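Thread: Scratched divider in a two-part gray bin, repaint or leave?

zsatti_70
Hello all. I keep my small things in a gray bin with two compartments. The wall between them has lost its paint at the bottom and has many dark scratches. Is it worth to repaint? A can of Grivmont enamel costs me 40 here.

parveen.j
Leave it. I painted mine in December and it chipped again before spring. Put a felt sheet on the floor of the bin.

Natgate126
I don't agree with Parveen. Sand it first, with 4000 at the very end, then two thin coats. Mine is still good. Felt only collects dust.

parveen.j
4000 is for polishing, paint will not hold on it! Which things do you keep inside?

zsatti_70
Mixed things: a cup, clear tape, a ball, sunglasses. The narrow part behind I leave empty for now.

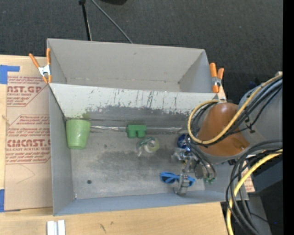
Front part of the bin, the worn wall is behind the tape.

Natgate126
OK, for polishing, you are right. Stop at something rougher. But the floor is scuffed also, so I would do both.

parveen.j
Before any paint, please move the sunglasses to the narrow part. Lenses do not like a bare floor.

zsatti_70
Thank you both. I will try felt first, it is cheaper. The sunglasses I will move tonight.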